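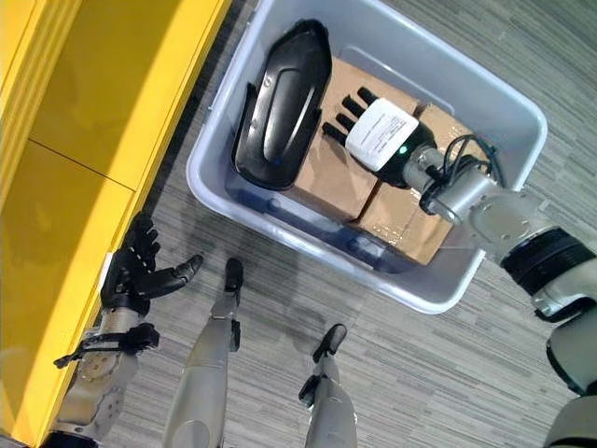
Two taped cartons in a translucent storage bin, next to a yellow cabinet. Gray striped carpet.

FOR IMMEDIATE RELEASE - 5/5/24

Lasar opens Avwood parts room, bins and boxes first

AVWOOD - Lasar has moved its small-parts storage into a new room at the Avwood site and is taking orders from it now. The room covers 1,085 square feet. Yellow stays the house color, same as the old place.

The move took 4 weeks. All 3,558 stock lines came across, most of them in cardboard cartons that go straight into open plastic bins at floor level. Cartons stay taped until the contents are checked against the list. After that, flattened and out the door for recycling. Loose molded pieces can ride along in the bin with the cartons, no seperate tray needed.
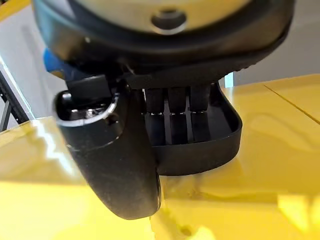
Close up over yellow at the Avwood room.

Bins come from Lollix, on a standing order. Large size only for now. A smaller one was looked at and dropped - too many half-full bins, too much walking. Labels to follow, the printer order is late.

Carpet was kept. Quieter, and dropped parts don't roll as far. Hard flooring had been priced for the packing side but that is on hold until November at the earliest.

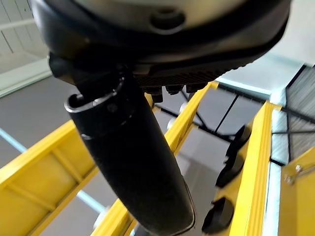 Yellow painted metal, with three black knobs along the rail at right.

The yellow paint was mixed for Lasar by Đồng, which also supplied the touch-up cans. Scuffs get painted over at the end of the month. Customers who want the same yellow on there own frames or cabinets can ask for the mix with any order. Extra charge, quote on request.

Around 261 customer accounts are served from Avwood. Account numbers and order forms don't change. Pickups do: use the side entrance, ring once, have the order number ready. Returns in the original carton if possible, taped shut, number written on top.

Orders placed before the move and still open will ship from the new room. No need to reorder.

Price list and bin sizes available from the Lasar sales desk, Avwood.

ENDS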